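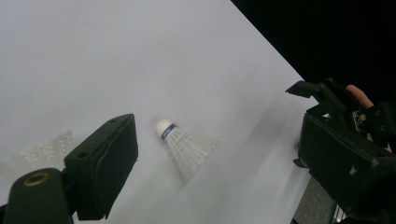 *Volante de badminton com penas brancas e faixa azul-marinho junto à base.*

O **Programa de Percursos Optativos da Faculdade de Direito de Cutero** é o conjunto de regras e disciplinas que organiza os dois últimos anos da licenciatura em Direito naquela instituição. Foi criado para substituir a antiga lista única de optativas, na qual as disciplinas apareciam por ordem alfabética, sem indicação de área nem de precedências.

## Estrutura

O estudante completa 133 créditos obrigatórios até ao final do quinto semestre e só depois se inscreve num percurso. Existem quatro: Direito Público, Direito Privado, Direito do Trabalho e Direito do Desporto. Cada percurso exige a aprovação em 16 disciplinas, das quais pelo menos 2 têm de ser seminários com trabalho escrito e discussão oral.

Uma mesma disciplina pode contar para mais de um percurso. Processo Arbitral, por exemplo, figura em Direito Privado e em Direito do Desporto, e Contrato de Trabalho é comum ao percurso laboral e ao desportivo. Os créditos, porém, são contados uma única vez para efeitos de conclusão do curso.

A escolha do percurso não consta do diploma. É mencionada no suplemento ao diploma e pode ser alterada até ao início do sétimo semestre, mediante requerimento à secretaria.

## Percurso de Direito do Desporto

O percurso de Direito do Desporto é o mais recente dos quatro. Abrange o regime jurídico das federações, o contrato do praticante profissional, a responsabilidade civil em competição, a disciplina desportiva e a regulamentação antidopagem. Inclui ainda uma cadeira semestral sobre modalidades de pavilhão, em que se estudam os regulamentos de clubes e associações regionais, a homologação de equipamento e os seguros de praticantes amadores.

As aulas práticas decorrem no polo de Cassim, onde funciona também a biblioteca da especialidade. O acervo compreende regulamentos, decisões arbitrais e cerca de 100 dissertações, disponíveis apenas para consulta presencial.

## Inscrição e avaliação

As inscrições abrem em setembro e são feitas na plataforma Flimix, que verifica automaticamente as precedências. Quando o número de candidatos excede as vagas de um seminário, a seriação é feita pela média das disciplinas obrigatórias e, em caso de empate, pelo número de créditos concluídos.

A avaliação segue o regime geral da faculdade. Nos seminários não há exame final, e a nota resulta do trabalho escrito, da discussão oral e da assiduidade. A melhoria de nota é permitida uma vez por disciplina.

## Clínica jurídica

Os estudantes de qualquer percurso podem substituir uma optativa pela Clínica Jurídica Nemska, que presta informação gratuita a moradores e a pequenas associações, sempre sob supervisão de um docente. O trabalho compreende atendimento, pesquisa e redação de pareceres simples. A clínica não assegura representação em tribunal.

## Ver também

- Ensino do Direito
- Direito do Desporto
- Clínica jurídica
- Arbitragem desportiva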